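From: Orvokki Ikonen
To: sturovel-builders
Subject: Re: [sturovel-builders] Bags, again (was: wrist cable chafing)

Fongchan Noiphan wrote:

> Hi all,
>
> I've read the wiki page on the two-arm bench and I still don't
> understand why everybody's arm does fine with boxes and then goes
> to pieces over a plastic mailer. Mine picks up a bag, thinks it has
> dropped the bag, opens the hand to try again, and drops the bag.
> It did this for most of an evening. My wife has started calling it
> the cat.
>
> Questions for whoever has a bench running:
>
> 1. Are you using finger current to decide "I have it," or something
> else?
> 2. Is it worth putting a sleeve over the elbow, or is that
> decoration?
> 3. Does the placement board have to be black? I have a perfectly
> good white shelf.
>
> I'm on the Qaisi branch, last pulled in September, with the
> stock hand config.
>
> Fongchan

Fongchan,

Welcome to bags. The cat has a cousin in our shop in Orkthorpe, and the cousin eats better than yours because we've been feeding it the same mailers since before the heating came on.

I'll take your questions out of order, which is how I built the thing too.

Sleeve first. Fit one. I ran without for a good while on the theory that bellows were for people who sell robots. Then a mailer got itself folded into the elbow gap, the arm kept going, and I spent a long night with tweezers picking polyethylene out of a joint I had just greased. A ribbed sleeve lets the bag bunch up against it and slide off again. It also makes the arm look like a vacuum cleaner hose, and you will get used to that. Leave enough slack in the folds that the sleeve doesn't pull tight at full bend. If it creaks, it's too short.

While you're in there, look at the cables over the hand. Give them a generous loop, and tie it at the arm end only. I tied mine at both ends, very neatly, and snapped a connector the first time the wrist rolled past where I thought it would ever roll.

Now the board. Ours has a strip along it telling you to place the shipping label face up, with a ruler underneath. The ruler has been more use to me than half my software. When I'm arguing with the calibration I just jog the hand along it and read off the error like a carpenter.
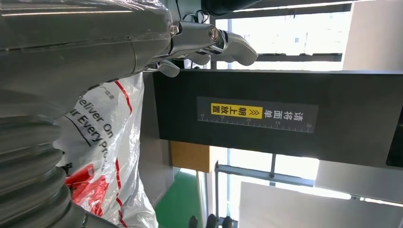
Does the board have to be black?

Any dark matte surface will do, but a white shelf under a white bag gives the segmentation next to nothing to work with. Paint the shelf, or lay dark card on it and tape the edges down hard, as the fingers will find a loose corner sooner than you will.

Glare counts for more than color, though. We're next to big windows and there's a stretch of the afternoon when the depth data turns to soup. I've written a check that compares the bag outline against the last good one and refuses to move if they disagree too much. It's crude. It also means the arm sulks from lunch until the sun gets off the bench, so I do my soldering then and call it a schedule.

On finger current: this is the real trouble, and the stock config is wrong for bags. It was tuned on rigid parcels, where the fingers close, hit something, and the current jumps. A bag gives you no jump. The fingers close, the plastic gives, they close some more, and what you get is a lazy slope that the code reads as an empty hand. Hence your cat.

What I do now, in order:

Close until the current passes 36 counts over idle and then hold position. Don't go on squeezing.

Wait 20 control ticks. Let the plastic finish rustling.

Lift a little and compare the wrist load against the value before the lift. If it went up, you have a bag. If it didn't, you have a fold of bag, and the rest of it is still on the bench thinking about its life.

Only after that is the hand allowed to believe anything. The patch is in the Jorkeck repo as issue 226, because I put it in the wrong tracker and then people commented on it, so now it lives there. Apply it by hand. It won't merge cleanly onto Qaisi if your hand config is older than the rename.

The other thing that helped was using both hands on big mailers. One hand pins the body of the bag against the inside of its own arm, and the other comes down from above to find the label. It is exactly how a person holds groceries while hunting for keys, and about as dignified.
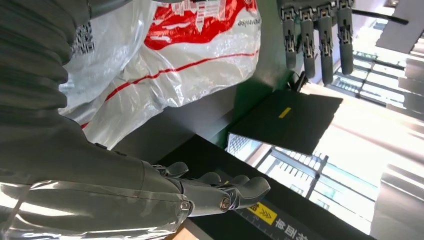

The catch is that the two arms then share a space that the planner treats as belonging to whichever one asked first. I ended up giving the lower arm priority whenever it is holding something, and making the upper one come in slowly with the fingers straight. Curled fingers catch on the bag. Straight ones mostly pat it, but a pat is recoverable.

If you see error 2063 when both arms are near the board, that's the shared-space timeout. Ignore the help text, which tells you to reboot. Back the upper arm off a hand's width and clear it from the console. Rebooting also works, but both hands open on the way down, and you can guess who then gets to pick up the bag.

Clear plastic wrap on the forearm – I've seen people on this list do it both ways. It keeps fluff and label glue off the shell. It also shines like a wet seal, so if you have a camera looking at that forearm, expect phantom edges. I leave it on and mask the region. Purists may write to me directly.

Still open on my side: the fingertips. The smooth ones slip on slick mailers and the rubber ones pick up labels, sometimes only the label. If somebody has found a pad that does neither, please post the part and not just a photo of it looking smug.

Fongchan, send me a current log of one failed grab, with the idle stretch at the start left in. Last time somebody trimmed theirs to be helpful and I couldn't do a thing with it.

Orvokki

--
sturovel-builders mailing list
Trim your quotes. Bottom posting preferred.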